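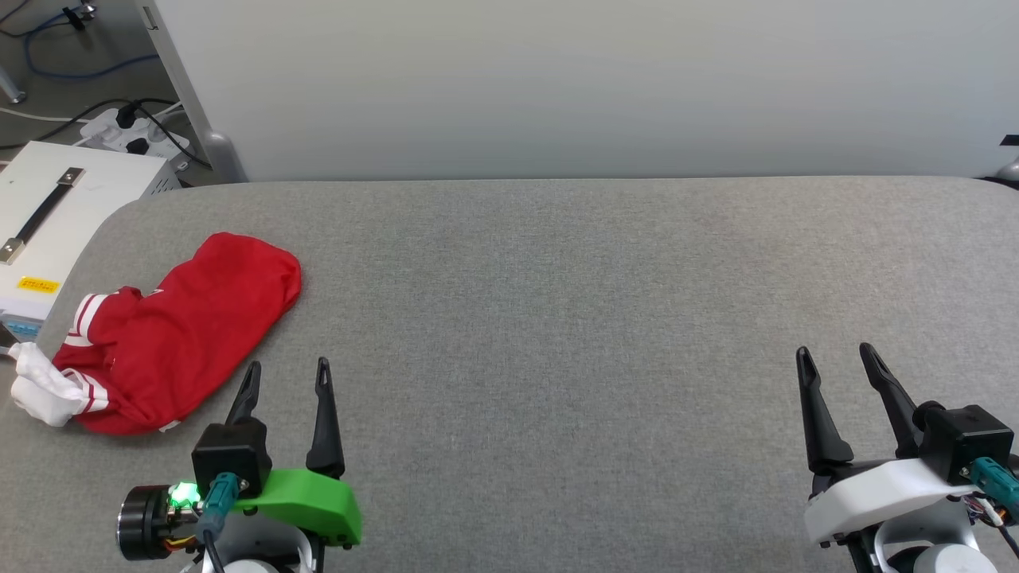 Does a breakfast radio show treat every politician the same way? Mine didn't, going by the 60 clips I sat through, although the gap was smaller than I'd hoped when I picked the topic (I wanted a scandal, I'll admit it).

My project was on how the morning presenters at Tomine, the station my whole family has on in the kitchen, talked to the two people standing for mayor of Cabrera. I'd noticed that one of them always got asked how she was and the other always got asked how he was going to pay for it. My tutor said noticing things over toast wasn't a method, so I had to make one up, and I spent most of March with headphones on!

The clips all came from the station's catch-up page. I left out the phone-ins, where callers do half the talking, and anything where a candidate was only mentioned in the headlines. For each clip I wrote down the first question, any follow-up, and whether the presenter cut in before the answer was finished. Then I marked each question as friendly, neutral or hard. I did that last bit twice, a week apart, and changed my mind on 9 of them, which was a bit embarrassing but my tutor said to leave it in, so it's in.

The trickiest thing was tone. "And you're confident about that?" looks neutral typed out, but said slowly with a little laugh it's a slap. I ended up going by the words alone and putting a note beside any where the voice changed the meaning. There are a lot of notes.

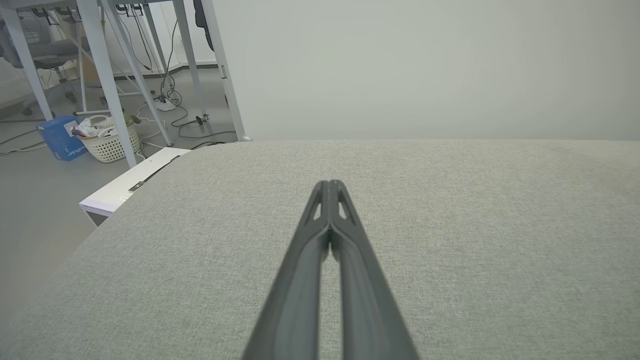 Nélida Painemal reckoned I'd got this back to front, and that the laugh was the whole story and the words were just what it came wrapped in. She may well be right. If I did it again I'd get a second person to mark the sound and a third to mark the transcript, and not let them talk to each other until they'd finished.

Anyway, the results. The challenger got more friendly openings and the sitting mayor got more hard follow-ups. You could call that bias, and the people at Plallanix (a podcast that does nothing but moan about Tomine) certainly do. But the mayor has a record to ask about and the challenger hasn't, so some of it is bound to happen. Where I think the station really did slip was on the tram promise. The challenger said there would be a line to the hospital by 2049 and was asked what colour the trams would be. The mayor said much the same thing later on and got a proper grilling over the cost, with two interruptions in one answer.
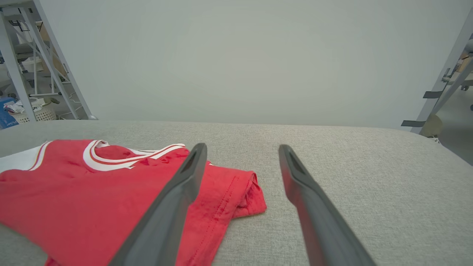
I also read the write-ups in Hundunik, our weekly paper, to see if print was any fairer. It was duller, mostly. They had the cost of the trams in the second paragraph for both candidates, so fair play to them, but I couldn't find a single place where anybody was asked a question they didn't want.

I got the marks for the clip log and lost some on the conclusion, where I'd written that presenters should "just be neutral". My tutor put a big wavy line under it and asked how I'd interview somebody neutrally who had just told me something daft. I still haven't got a good answer. I'd probably laugh too.

Comments (3)

marrowfat: The tram colour question was the low point of that entire campaign. I shouted at the kettle.

Penny J: Did you look at who got the last word? My gran always says to listen for that.

offpeak: Good read, but leaving out the phone-ins is a cop-out, that's where the presenters let it slip.

We use cookies to remember your settings. Accept / Manage choices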